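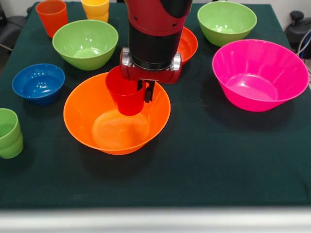
Members who wrote to the Cindivton Community Center after the March newsletter asked above all for one thing, a set of tableware that parents could pack away without sorting it twice. Pinard put it more plainly in a note to the office: the cups always end up inside the bowls anyway, so the shelf labels should say so.

The Center has accepted that suggestion. Beginning with the summer session, plastic bowls and cups used in the activity rooms will be stored together, with cups placed upright inside the large orange bowls. Separate cup bins will be withdrawn from the Cortés Room and from the hall cupboard.

Groups are asked to observe the following arrangements. Tableware is to be washed and dried before it is returned. Bowls of the same size may be nested, whatever their color – the former practice of keeping one color to each shelf is discontinued. Cups may be stacked, but no stack should stand higher than the shelf marker. Green table cloths are to be shaken out, folded and left on the upper shelf.

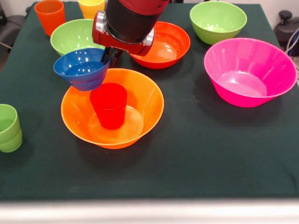

By Evaristo Alvarado
Facilities Office
5/21/19

The combined inventory now stands at 297 pieces, including 22 large bowls. Cracked or badly scratched items were removed during the spring count and will be replaced from the equipment budget. Groups that find further damage should set the piece aside on the counter and enter it in the room log.

Bright plastic remains the standard for all children's sessions. Glass and ceramic items may be used in the Joteck Kitchen only, and must not be stored with the activity room set.

Each group may borrow the tableware for 2 sessions in a row before returning it to the hall cupboard. Requests for a longer loan should be made in writing to the Facilities Office at least 3 working days in advance.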